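Four Years Without a Stove: A Long Phone Call with Ida Meinecke

Posted 12/3/20

I've been reading Ida Meinecke's newsletter, Kekana, since the very first issue, the one where she cooked a whole birthday dinner on top of a dresser. So I was a little nervous calling her up. I shouldn't have been! She picked up on the first ring with her mouth full, said "toast, sorry," and we were off.

If you haven't come across her, Ida writes about cooking in places with no real kitchen. Rented rooms, studios, the back half of somebody's garage. She spent four years in a one-room apartment in a building called the Barier that had a sink, a mini fridge and a single counter the size of a bath mat. No stove. No gas line either, so no hope of ever getting one.

"The landlord called it a kitchenette," she told me. "I'd say the 'ette' was doing a lot of work."

She moved out in September and has a proper oven now, which she's used twice. (Both times for frozen fries.) Most of what she eats still comes out of things with plugs.
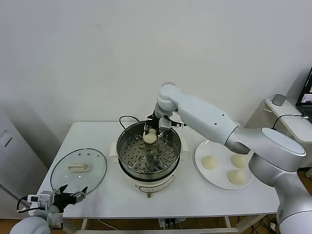

The first winter

I wanted to know what she ate that first winter, and she groaned. "Cereal. Crackers. I ate a can of chickpeas over the sink with a fork, and I did that a lot more than once. I kept thinking of it as temporary, so why would I buy anything? And then it was February and I had a rash."

What got her going was a secondhand toaster oven, a Tostotix, from a yard sale down the block. It leaned to the left. She roasted everything in it – carrots, sausages, half a cauliflower, a very small chicken that touched the top element and caught fire a bit. "Only a bit," she said. "I put it out with a pot holder and then we ate it."

I asked who "we" was and she said her sister, who had driven two hours for that chicken and still brings it up.

After the toaster oven came a Stavex hot plate, one burner, 910 watts. She knows the number by heart because the wiring in the Barier was so touchy that she had to do math before every meal. The hot plate and the toaster oven together would trip the breaker. The hot plate and the hair dryer would trip it too. The breaker box was in the basement behind a locked door, and the key lived with a man on the third floor who went to bed at eight.

"So I got very good at cooking in order," she said. "One thing runs, it finishes, I unplug it, the next thing runs. You learn which foods don't mind waiting. Beans don't mind. Rice with a towel over it doesn't mind. Eggs mind a lot."

I've lived in a couple of places like that myself, and I wish I'd had somebody to tell me about the eggs.

What to buy first

This is what people write to her about more than anything, and she's a bit tired of it, but she was sweet about answering. Her rule is that you get one machine and live with it for a whole season before you buy another. She gave herself a limit of $30 per machine and went over it only once.

"People see a list of ten gadgets and they buy ten gadgets," she said. "Then they've got no counter. I mean none, they're chopping onions on the bed."

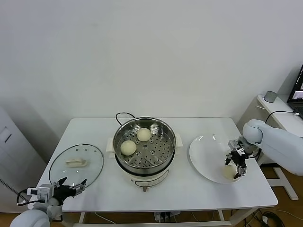 She did exactly that herself, by the way, the onions on the bed. There was a cutting board involved, and an old sheet, and she says the pillow was never the same. What fixed it was a shelf. She put one board on two brackets next to the window, at elbow height, and suddenly there was a spot to chop and a spot to cook and she could do both without moving the fridge magnets and the mail and the cat.

The cat, Pickle, interrupted us at this point by sitting on the phone. It took a minute to get Ida back.

We talked about smell for a while, too, and I had never thought about it before. When your bed is six feet from the hot plate, everything you own smells like dinner. Fish was a once-a-month event with the window open and her coats in the bathroom. She stopped frying almost completely. Bacon went into the toaster oven, in foil, with the door shut tight. And she got into steaming, mostly to save her curtains, and ended up loving it.
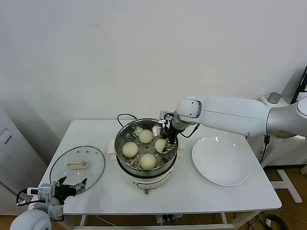

Cooking for company was the part she missed most in that room, and it was the part she worked out last. She had two chairs and a footstool. For a long time she'd meet friends at the diner and feel bad about the money. Then she started doing what she calls "one pot, one drink, everybody out by ten," and it stuck. Buns turned out to be perfect for it, since you can eat them standing up. Four in the basket is how she likes to do them, one at the back, one at the front and one on each side, so they've got elbow room. She keeps a folded cloth under the steamer as well, like the cream one in the photo, and says it saved the finish on that poor shelf. Everybody got a bun and a paper towel and sat on the floor, and she says those were the best parties of her life.

"I had 30 people through that room one New Year's," she told me. "Not at once! In shifts. They waited on the stairs and the man from the third floor came down to complain and stayed for two hours. After that he gave me my own copy of the key."

I made her tell me that one twice.

The mail she gets

Kekana started as an email to her sister and a few coworkers. Now it goes to a lot of strangers, and plenty of them write back. Students, mostly, and people going through a divorce, and one long-haul trucker who sends her pictures of his chili. She answers every one, though she admits it can take her till spring.
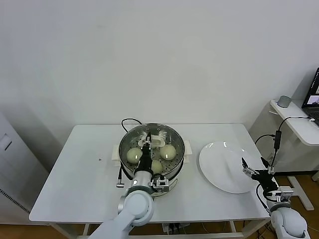
A reader wrote in to say that she'd been without a stove for so long that she'd stopped inviting her mother over, and could Ida please tell her one meal that wouldn't look sad. Ida thought about it for a week. She sent back a menu of soup from the rice cooker, good bread from the store, and a nice bowl to put the soup in.

"The bowl matters," she told me. "I bought mine at a church sale and I'd run back into a fire for it."

I asked if she'd ever go back to living like that, and she took so long to answer that I thought the cat had gotten the phone again. Then she said she misses the window and the shelf. She doesn't miss the breaker.

She had to go after that because something was beeping. The next issue of Kekana is all about soup, and she's promised to print the chickpea recipe, with the fork.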